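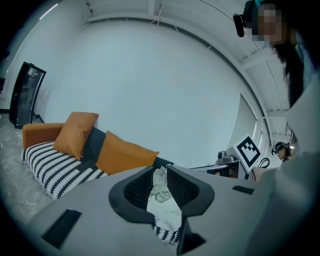

Biltcombe to take sofas and cushions at new textile sorting hall from August

Household textiles in Biltcombe will be collected and sorted separately from general waste starting in August, under a plan published by the town's public works department. The service covers clothing, bed linen, towels, curtains and cushion covers. Upholstered furniture will be accepted by appointment only.

The sorting hall is a converted storage building on Trullov Road, next to the existing transfer station. It has a floor area of 750 square meters and a rated capacity of 3,000 metric tons a year. Design work was carried out by Besnard, an engineering firm that also prepared the drainage plan for the site. The building had been used to store road salt, and its concrete floor had to be ground down and sealed before baling equipment could be installed.

Residents will receive one collection bag per household. Bags go out at the curb on the same morning as paper and must be tied. Material that is soaked, moldy or contaminated with paint, oil or solvent will be left behind with a printed tag. Single socks and worn-out items are allowed, as are items with missing buttons or broken zippers. Carpets, mattresses and electric blankets are excluded.

At the hall, bags are opened onto a moving belt and checked by hand at four stations. The first station removes trash and hard objects. The second pulls out items fit for resale. The remaining two separate material by fiber content, with cotton-rich fabric going to one baler and polyester-rich fabric going to the other. Blends that cannot be identified from a label are checked with a near-infrared reader mounted beside the belt.

Fiber identification was the main technical question during planning. Labels are often missing from older goods, and cushion covers tend to be made from several fabrics sewn together. A patterned front panel may be cotton while the back is a polyester blend, in which case the reader gives a different result depending on which side faces up. Dark dyes also absorb much of the light the reader depends on. The operating manual directs staff to take two readings on any item with more than one visible fabric, and to send it to the mixed bale if the readings disagree.

"The mixed bale is where the money goes out instead of coming in," said Dorottya Fodor, who led the planning work for the department. "We get paid for sorted cotton. We pay to have mixed material taken away. The whole layout of the belt follows from that."

Mixed bales will be shredded and used as filling for insulation panels and moving blankets. Sorted cotton is to be sold to Guvomard, a fiber recovery company, under a two-year contract with an option to extend. The contract sets a moisture limit of 10 percent by weight, and any bale over the limit may be returned at the town's expense. Bales will be held under cover on raised racks until pickup.

The plan follows a trial in the northern part of town, in which 1,018 households took part. Participation was highest in streets with single-family homes and lowest in apartment buildings with shared bins. Most rejected bags had been left open in the rain. In response, the final design uses a thicker bag with a drawstring, and apartment buildings will be given a lidded container for each entrance.

Upholstered furniture is handled on a separate line. Covers are cut off and sent to the textile belt, foam is baled, and frames are separated into wood and metal. Loose cushions may be put in the household bag if the filling has been removed. Cushions with filling have to be brought to the hall, where they are weighed and logged with the furniture. Sofas with recliner motors must have the motor and wiring taken out before drop-off — staff will not do this on site.

Fees for furniture have not been set. The department has proposed a flat charge per item with no charge for loose cushions, and a decision is expected before the service opens. Curbside textile collection will be paid for out of the existing waste fee.

The hall will be open to drop-offs from 8 a.m. to 4 p.m. Vehicles must enter from the Trullov Road side and cross the scale before unloading. The weight limit for the access ramp is 4,000 kilograms, including the vehicle and its load. Heavier vehicles are to use the main transfer station gate and report to the scale office.

Existing donation boxes run by local charities will stay in place. Under the plan, charities may bring unsold stock to the hall free of charge, provided it is bagged and dry. Appointments for furniture can be made by phone or at the public works counter once the fee schedule has been approved.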